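### 3.2 Checking the arm cables

Do this check before each work shift. Two persons are better than one.

1. Press the stop button and wait 10 seconds.
2. Look at each base plate on the rail. Tighten any bolt that moves by hand.
3. Follow the cable from the shoulder. It must hang in a free loop. 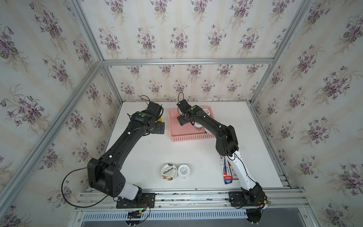
*Both arms on the front rail, with the cable loop at the left shoulder.*

**Caution:** Do not tie the loop to the rail. The arm needs this length when it turns.

4. Write the result in the Brondel log and sign it.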